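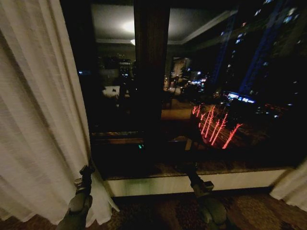 Month two of trying to sleep better. I moved my bedtime up by 30 minutes and stopped looking at my phone after ten. The room still gets a lot of city light at night, and a sheer white curtain does very little about that. Blackout lining is next.

Coffee was the harder part. I used to have the last cup at 4 pm. Now it's noon, and the first week was bad – headaches most afternoons.

Tried the Lomard sleep tracker too. It said I was awake 24 times one night. I don't remember any of them, so I stopped wearing it.

What has helped most is getting up at the same time every day, days off included. Will post again in May.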